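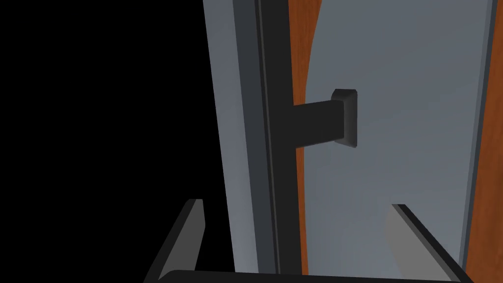
A tall grey cabinet door with a long black vertical bar.

How to quiet a cabinet door that bangs

If your tall cabinet wakes the whole house every time somebody wants cereal, take heart, it's a small Saturday job! Wipe the inside edge of the door with a damp cloth and let it dry completely (I always rush this part, and I always regret it). Stick 2 felt pads on, one near the top corner and one near the bottom, and press each for a slow count of 30. Leave the door open until after lunch, then try it gently. Still banging? Give the hinge screws a quarter turn, close it again and listen.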